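In praise of the slow afternoon with the cups
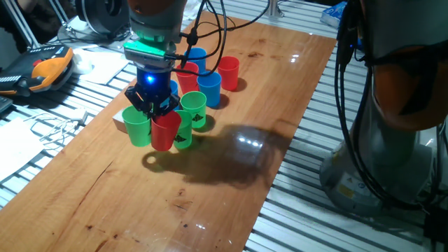
How many examples does a robot need before it can be trusted with a simple job?

More than you would like, and fewer than you fear, provided the examples differ from one another in the ways that matter.

I have been turning that answer over since November, when our small group at Dandlow finished its second collection of stacking and sorting examples. The first ran to 2835 recorded attempts and the second to 3070, and if you put those two numbers side by side you would think the second collection was a modest improvement on the first, a little more of the same. It was a different animal altogether, and I should like to explain why, because I think people in our line of work have got into the habit of talking about the count and very little else.

The first collection was tidy. We had a drawing showing where each coloured cup was to go, and whoever was on shift put them there, moved the arm through the task, pressed save and set them out again. It was pleasant work in its way. You could listen to the radio. The trouble came when we handed the whole lot over to the learning side and the arm did beautifully so long as everything stood just as it did in the drawing. Shift the cups a hand's width towards the back and it would reach, quite confidently, for the place where the cup used to be. I felt rather sorry for it. We had taught it our drawing.

For the second collection we threw the drawing out. Each person was asked to set the cups down however they liked, close together or well apart, and to change the arrangement every 5 attempts at the very most. The blinds could be up or down. If something small had been left on the board, it could stay there. We grumbled about it, and I grumbled more than most, as it made every session longer and the notes much harder to keep. Nearly 69 hours went on it in the end, and a fair share of that was simply standing at the table wondering where to put a red cup so that it would be a nuisance.

That wondering is the part I want to defend. There is a view, and I hear it often from people I like very much, that gathering examples is the dull end of the business – something to be got through, or handed to whoever is newest, or bought in by the thousand. Dekker will sell you recordings by the crate, so to speak, and they are perfectly decent recordings. But the person at the table is making a decision every minute or so about what the machine will meet in its short education, and a bored person makes the same decision again and again. I know, having been that person for most of the first collection.

The other thing we changed was what we did with the bad attempts. In the early days a knocked cup meant the whole recording went in the bin. Now we keep it, mark it plainly as a failure, and where we can we carry on and record the recovery too. A cup lying on its side, the fingers coming round to it from a new direction, a second go at the grip: these are worth a good deal more to me than another clean pick from the middle of the board. Anybody who has taught a child to pour milk will know that the spills were part of the lesson.

I should say something on the other side, as I have been scolded for leaving it out. Variety for its own sake can be a muddle. We tried the Tandosex labelling scheme for a while, which asks you to note down every last thing that differs between one attempt and the next, and we drowned in it. Gokska, the smaller tool we use these days, asks only for the task, the outcome and a line of plain writing if anything struck you as odd. People do fill in the line. I have read all of them, and they tell me more about the collection than any of the charts.

So my plea is a fairly homely one. Put your experienced people at the table, at least some of the time. Let them stop for tea before they get careless, which for me is always just after three in the afternoon. Pay them as though the work mattered. And when somebody asks how the collection is going, try telling them what went into it this week before you tell them how big it has grown. We begin the third one next month, with bowls.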